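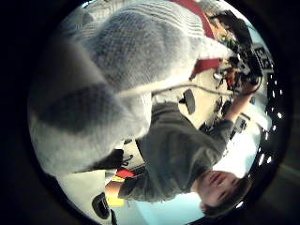 Home Clothing Laundry Repairs Kitchen Garden Log in

Sweater becomes longer after every wash, can it be made short again?

Posted by Pirjo Salminen, 7/7/24

Hello to everyone. I have a cotton sweater which I bought in January from the shop Kanagaratnam, and it was not a cheap one. When it was new, it ended at my hip. Now it goes well under, and the sleeves cover half of my hands. The width is almost the same as before, maybe a little narrower.

I have washed it always by hand in cool water, as the label says. After the washing I press the water out and hang it over the bar of the shower. I thought that this was the gentle way. My mother did it so with all our clothes, but of course our clothes were mostly wool and they had the opposite problem.

I would like to know two things. First, is it possible to bring back the old length? Second, how should I dry it in the future? I do not have a garden and my bathroom is small. I have a tumble dryer in the cellar of the building, but I am afraid to use it with this sweater. The label says 95% cotton, 5% elastane, and there is the symbol of a square with a circle in it, with one dot.

Thank you already for your help.

Tyyne Tikkanen

Dear Pirjo, your problem is in the hanging, and the washing is fine. Cotton takes in very much water and becomes heavy, and a knitted fabric is made of loops. When the wet sweater hangs on a bar, all this weight pulls on the loops and they become long and narrow. Then it dries in this shape. The next time it starts from there and goes further.

I weighed one of mine once. Dry it was 500 grams and after pressing by hand it was 943 grams, so you can imagine what the shoulders have to carry.

To get the length back, I would try this:

Wet the sweater completely in lukewarm water, with a little mild detergent if it is dirty. Do not lift it by the shoulders when you take it out. Put both hands under it, like you would carry a sleeping cat.

Lay it on a big towel, roll the towel together with the sweater inside and press with your knees. Do this again with a second towel if the first one gets very wet. If your machine has a slow spin, you may use it also, with the sweater in a net bag.

Now put it flat on a dry towel and give it the shape. Push the hem up in the direction of the neck with flat hands, little by little, and pull the sides carefully outward. The sleeves in the same manner. It helps much if you have another sweater of the right length to compare, or a measure which you took when it was new (I write mine on a paper inside the closet door, but this is of course too late for you now). 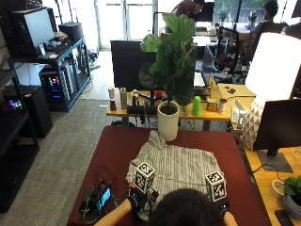
If the sweater has stripes, they are a good help at this stage. Look if they are straight from one side to the other and if they meet at the side seam. When they make a curve, one part is still more stretched than the other. With a hood you should open it and lay it away from the body of the garment, otherwise the neck stays damp and begins to smell.

Leave it so until the upper side is dry, then turn it. In my apartment it takes two days in winter and much less in summer. You can put it on a flat net rack over the bathtub; mine is from Prason and it folds to nearly nothing.

I do not promise that all the length comes back. With mine, the sleeves returned completely and the body stayed a bit longer than it had been.

Reynaldo Salazar

Just put in the dryer. Cotton shrinks, problem is gone.

Edit: somebody wrote me that this is too short for an answer. So, the square with the circle and one dot means that you are allowed to tumble dry it at low temperature. I do it with all my cotton sweaters. I put 11 minutes, take it out, look, and put more if it is needed. I never leave it till the end of the program. After the dryer I finish it flat on the bed. For wool do not do this!

Comments

Zdzisław Pawłowska
I agree with Tyyne about the flat drying, but I would be careful to pull the sides outward. I did so and my hem became wavy like a lettuce. Now I only push and do not pull.

Elie Sabbagh
What about folding it over two bars of the rack, so that the weight is divided? I do this with my Aritz cardigan and see no change until now, but it is a thin one.

Tyyne Tikkanen
Elie, for a thin one it is okay I think. A thick one gets a line in the middle.

Pirjo Salminen
Thank you all. I did the method with the towels yesterday and the sleeves are already better. The body I will try one more time, and if it does not help, I go to the cellar with it and try the 11 minutes of Reynaldo. Does somebody know if the elastane suffers from the dryer?

Previous Next Ask the community Rules Contact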